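Haussicherheit für Eigentümer — Begleitblatt zur zweiten Kurseinheit
Thema: Rauchwarnmelder, Rückstau und was die Versicherung wissen will
Kursleitung: Mervin Fraser, Bildungshaus Virkthorpe
Stand: 8. Aug. 2020

Vorbemerkung

Dieses Blatt ersetzt nicht den Besuch der Einheit. Es enthält die Punkte, welche ich an der Tafel nur kurz nenne. Wer die erste Einheit versäumt hat, möge bitte zuerst das Blatt über Treppen und Geländer lesen.

1. Rauchwarnmelder

In allen Bundesländern besteht für Neubauten eine Pflicht zum Einbau. Für bestehende Wohnungen gelten je nach Land verschiedene Fristen. Mindestens auszustatten sind in der Regel Schlafräume, Kinderzimmer und Flure, die als Rettungsweg dienen. Die Küche gehört meistens nicht dazu, weil der Kochdunst leicht einen Fehlalarm auslöst.

Der Melder wird an der Decke montiert, möglichst in der Mitte des Raumes. Man prüft ihn einmal im Jahr mit der Prüftaste und notiert das Ergebnis — ein einfaches Heft genügt.

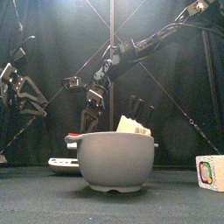
2. Rückstau aus dem Kanal

Bei starkem Regen kann das Wasser aus der Kanalisation in das Haus zurückdrücken. Gefährdet sind alle Abläufe, die unter der Rückstauebene liegen. Als Rückstauebene gilt meistens die Höhe der Straße vor dem Haus; verbindlich ist die Satzung der Gemeinde.

Zwei Lösungen sind üblich: der Rückstauverschluss und die Hebeanlage. Der Verschluss ist billiger, aber er verlangt eine regelmäßige Wartung. Im Haus Gallel, unserem Übungsfall, lag der Schaden im Keller bei einigen 2.000 Euro, und die Klappe war seit dem Einbau niemals gewartet worden. Die Versicherung hat daraufhin die Leistung gekürzt.
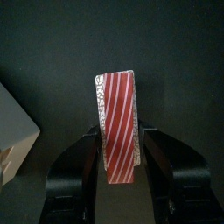 3. Obliegenheiten gegenüber der Versicherung

Unter einer Obliegenheit versteht man ein Verhalten, das der Vertrag vom Versicherten fordert. Wer sie grob fahrlässig verletzt, muss mit einer Kürzung rechnen. Typische Obliegenheiten sind die Beachtung der gesetzlichen Vorschriften, die Wartung der wasserführenden Anlagen und die unverzügliche Meldung eines Schadens.

Rückstau ist in der normalen Wohngebäudeversicherung oft nicht enthalten. Man braucht dafür den Baustein Elementarschäden. Bitte lesen Sie zu Hause in Ihrer Police nach, ob dieser Baustein genannt ist, und bringen Sie die betreffende Seite in Kopie mit.

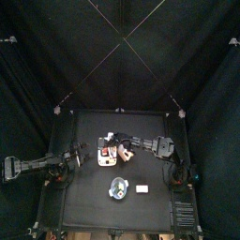

Abb. 3: Arbeitsplatz mit schwarzer Tischfläche

4. Aufgaben bis zur nächsten Einheit

a) Zeichnen Sie den Grundriss Ihrer Wohnung und tragen Sie die Melder ein.
b) Suchen Sie in der Entwässerungssatzung Ihrer Gemeinde die Stelle über die Rückstauebene.
c) Lesen Sie den Fall Birkarano (Kursmappe, Seite 18) und beantworten Sie schriftlich: Welche Obliegenheit wurde verletzt, und wann hätte der Schaden gemeldet werden müssen?

Die Abgabe erfolgt auf Papier, höchstens 2 Seiten. Der Fall Chan wird erst in Einheit 5 behandelt.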